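Callia Turns Out to Honor Lautaro Acuña

What a night for Callia! Every chair in the Salinas Street hall was taken on Saturday as neighbors, former students and a good number of old teammates came together to remember Lautaro Acuña, the music teacher who led the town band for longer than most of its players have been alive.

Acuña, who died in November, came to Callia as a young trumpet player and never left. He gave his first lessons in a borrowed kitchen, later taught at the middle school, and on summer evenings could be found coaching third base for the Pluvport softball club. His family asked for no speeches, so the band played instead, 11 pieces in all, most of them his own arrangements. The slow waltz he wrote for his wife, Salinas, brought the whole room to its feet. 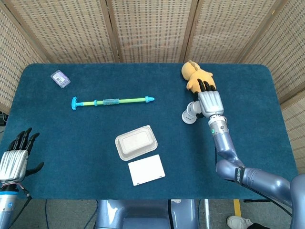

Dark teal table, woven divider behind it, in both pictures
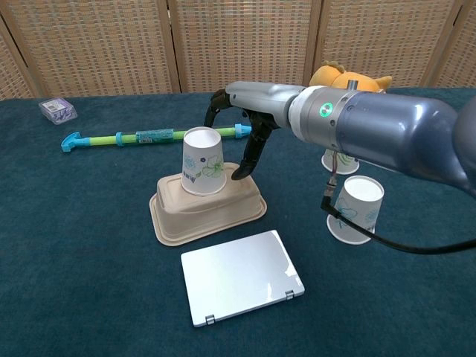 The best news came near the end. The Nanotetti music store has set up a fund in Acuña's name to buy instruments for children who want to play and don't have one, and it already stands at $3,000. That covers 2 trumpets and a clarinet, with a little left over for reeds and valve oil, and the first of them should be in young hands before the spring concert.

His daughter brought along the notebooks in which he wrote down every student he ever taught. There are 768 names, and people lined up well past ten o'clock to find their own (and to laugh at the notes he made beside them!). The notebooks will stay at the library through the end of the month. Gifts to the fund can be left at the store during regular hours.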